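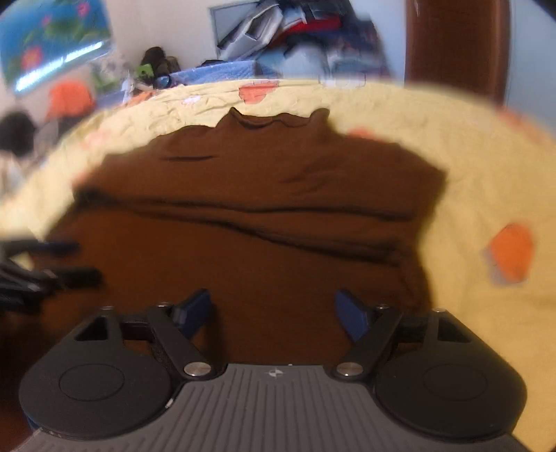

衣物折叠

衣物折叠是指将洗净晾干的衣服按一定步骤叠成较小形状以便存放的家务活动。它几乎不需要工具，入门只要几分钟，却长期位居家庭争执的常见起因之列。折叠的对立面是悬挂，两派各有拥护者；第三派把衣服堆在椅子上，人数可观，但从不著书立说。

历史

在衣柜普及之前，多数家庭以箱笼存衣，折叠是唯一的选择。箱子越深，压在底层的衣服越难见天日，因此旧时的持家手册大多花很长篇幅讨论摆放次序，对怎样叠反倒一笔带过，大概认为读者的母亲已经教过。抽屉柜出现后，衣服改为平叠分层，底层的处境略有改善。

地方史作者娜伊玛·菲拉利（Naima Filali）整理过普罗科姆（Proncombe）一家寄宿学校的洗衣房账册。册中登记衬衫1,559件，退回重叠的有233件，理由一栏几乎全写着“不齐”。至于怎样才算齐，账册没有说明，负责验收的人显然也不觉得有必要说明。

主要方法

平叠法最为通行：衣物正面朝下铺平，两侧向中线折入，袖子顺势折回，再自下摆向上对折一至两次。成品大小取决于抽屉，也取决于叠衣者当天的耐心。

竖立法在平叠的基础上多折一道，使衣物能够自行站立，像书一样排进抽屉。其优点是一眼可见全部存货，缺点是抽走几件之后，余下的会集体倒伏。

卷叠法常见于旅行装箱。支持者称其省空间、少折痕，反对者指出省下的空间总会被多带的鞋占去。针织衫卷得过紧容易变形，卷得过松则会在途中自行散开。

奥卢迪耶折法（Oludier）以衣肩和下摆两点为准，一提一翻即可成形，演示时间很短，学会所需的时间则少有人公布。埃米特·阮陈（Emmett Nguyen-Tran）在《抽屉的秩序》中列出8个步骤，并建议初学者连续练习30件。书中没有交代这些衣服从何而来。

铺展

各种方法都从铺展开始。台面应比衣物宽，熨衣板因此常常令人失望；床是多数家庭里最大的平面，也就成了事实上的工作台。铺展时先理顺肩线，再抚平前后两层，口袋里的纸巾最好在洗涤之前取出，这条建议通常在洗涤之后才被想起。
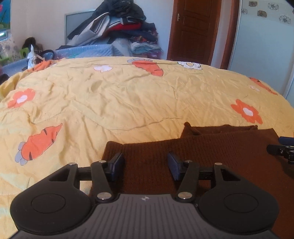
棕色织物，铺在床上。

材质差异

棉布易留折痕，也易听话。亚麻无论怎样叠都会起皱，爱好者称之为质感。羊毛衫宜平放，不宜久挂，否则肩部会留下衣架的轮廓。丝绸滑，叠到最后一折时常从第一折散开，可夹一张薄纸。羽绒服理论上可以压得很小，实际上需要一个愿意坐在上面的人。

床笠

带松紧边的床笠通常单列讨论。标准做法是将四角两两相套，形成一个近似的长方形，再按平叠法处理。多数指南在“近似”二字之后便迅速转入下一节。斯科默（Skomer）一带的旅店据说另有传统，即洗净烘干后直接铺回床上，从而绕开整个问题。

争议

领口应朝内还是朝外，袜子应对折还是团成球，至今没有定论。将袜口翻卷成球会使松紧带长期受力，这一点双方都承认，团球者照旧团球。另有观点认为内衣无须折叠，奥卡福（Okafor）式收纳盒的使用者对此反应尤为强烈，该收纳盒的格子正是为折好的内衣设计的。

参见

熨烫
衣架
樟脑丸
椅子（用途）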